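2 min read

Calside clothing and linen reuse - progress report to the Grunwood fund
19 November 2019

Quick one this time, full accounts to follow with the year end return.

Collections going well. 504 bags in since September, mostly shirts, bedding, some coats. Calside banks still fuller than the Dramora ones - think the Dramora ones are badly placed, behind the bus shelter. Have asked the council to move both. No answer yet.

Sorting slower than planned. We said 7 sessions a month in the bid, managing five. Heating in the back room is the main problem, landlord has been told twice.
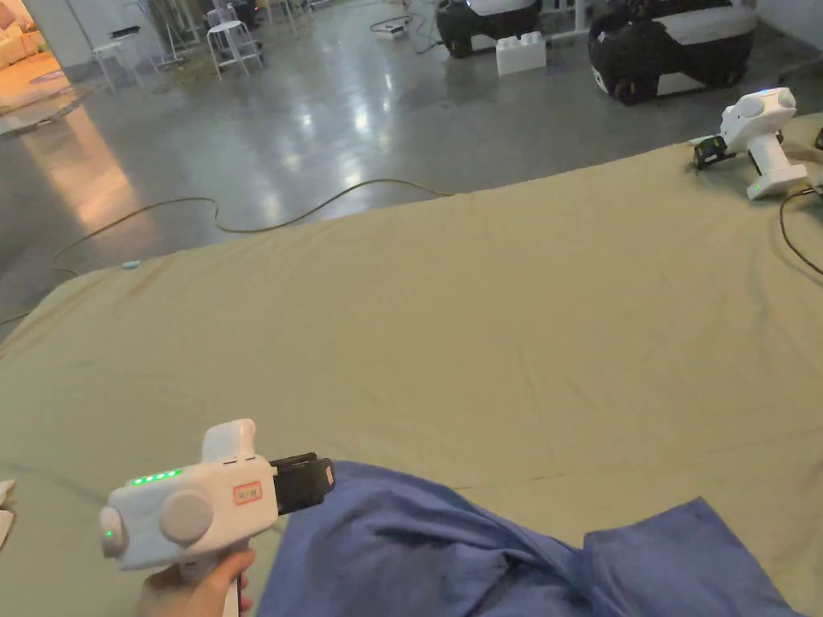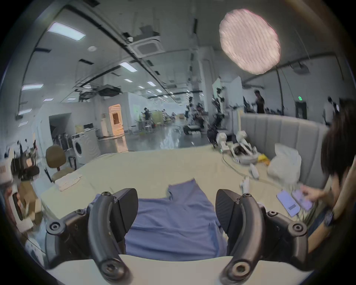
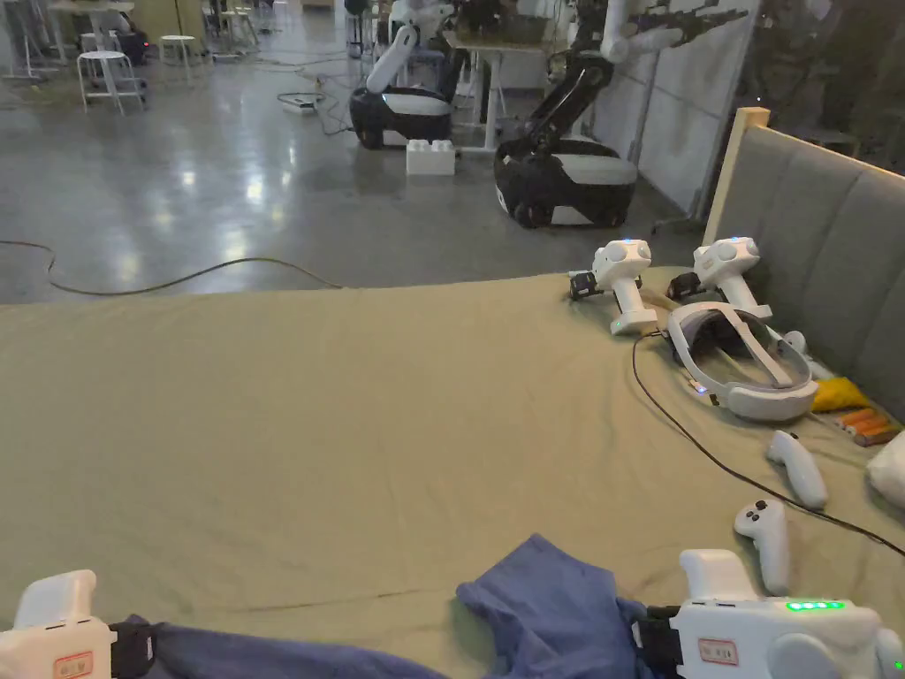 Quality of what comes in is mixed. Too many single pillowcases, and damp stuff goes straight to rag. New leaflet asks people to tie bags properly and keep shoes seperate. Rag merchant price has dropped agian so we can't lean on that income next year.

Spend: up to £3000 of the grant will be left at year end, nearly all of it van hire. Böttcher lent us theirs for the autumn runs which saved a fair bit. Would like to move the underspend to racking and a second-hand press - please can you confirm this is allowed under the terms, or do we need the change form?

Still to do - 2 more school collections before Christmas, insurance renewal, signs for the Calside door.

Next report in spring.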